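Moisture Loss in Stored Potting Mix Under Three Cover Types
Brenside Technical College, Soils Laboratory
Prepared by Mortimer Van Dusen

1. Purpose

Potting mix dries out in storage, and dry mix is slow to take up water at planting. The project compared moisture loss from open tubs, tubs covered with a fitted lid, and tubs covered with a loose sheet of plastic film. The work was done in August, when the storage room is warmest.

2. Materials and Method

The mix was a peat and bark blend from Juhl, used as delivered. Each of 12 tubs was filled to the same line and weighed. Four tubs were assigned to each cover type. Positions on the shelf were drawn by lot and redrawn every Friday.

Tubs were weighed daily for 14 days on a Kalov bench scale. Covers were removed for weighing and replaced within two minutes. Loss was recorded as a percentage of starting weight.

3. Results

Open tubs lost over 7 percent of starting weight, most of it in the first week. Lidded tubs lost the least, with little spread between tubs. Film-covered tubs fell between the two and varied more than either.
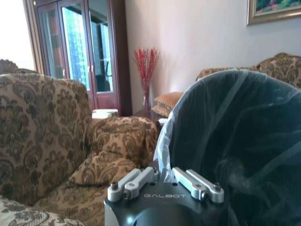 4. Discussion

The spread in the film group is probably due to how the film was laid. Gaps at the rim were not measured. A tied or taped edge should be tested as a fourth treatment. Room humidity was logged only at 7 a.m., so the effect of afternoon conditions could not be separated from the effect of the cover.

5. Further Work

Repeat with the Valen coir mix, using a continuous humidity logger.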